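# Trendov Under-Sink Water Filter, Model 508

For small kitchens, break rooms, and people who are tired of their tea tasting like a swimming lesson.
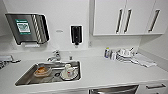 **How often does the cartridge need changing?**

Every six months in a household of two or three, and every three months in an office where people fill bottles all day. If the flow drops to a sulk before then, change it early.

## What it is

The 508 is a single-cartridge carbon filter that lives inside the cabinet and connects to your cold line. It takes out chlorine taste, most of the smell, and the fine rusty grit that old pipes like to share. It does not soften water. If your kettle looks like a cave, you want the Birico softener, and you will need a bigger cabinet and a more forgiving budget.

You keep your existing faucet. The earlier version came with its own little spout, which required drilling a hole in the counter, and we got a lot of mail about that.

## Specs

| | |
|---|---|
| Filter type | Carbon block |
| Cartridge capacity | 2,011 gallons |
| Clearance needed under the unit | 21 inches |
| Maximum line pressure | 70 psi |
| Water line | Cold only |
| Housing color | Gray |

Please take "cold only" at its word. The housing will put up with hot water for a while and then it won't, usually over a holiday.

## In the box

- Filter head and housing
- One cartridge
- Wall bracket with screws
- Two braided hoses
- Housing wrench
- A sticker for writing the change date on, which you will lose

Pipe tape is not included. We tried including it and the rolls arrived flat.

## Fitting it

Shut off the cold valve and open the faucet to let the pressure out. Screw the bracket to the side wall of the cabinet, hang the head on it, and connect the hoses following the arrows. Hand-tight plus a quarter turn is plenty. Run the water for ten minutes before drinking any. The first of it may come out gray with carbon dust, which is harmless but does nothing for coffee.

Line pressure above 70 psi needs a regulator upstream. The Paredes inline one fits without an adapter.

## Replacement cartridges

Order the 508-C, sold singly or in pairs. Nusska cartridges look nearly identical and will go in with some persuasion, but the seal sits slightly differently and they drip. Leaks caused by other makers' cartridges aren't covered by the warranty.

The next batch of 508-C pairs ships in March. Singles are in stock.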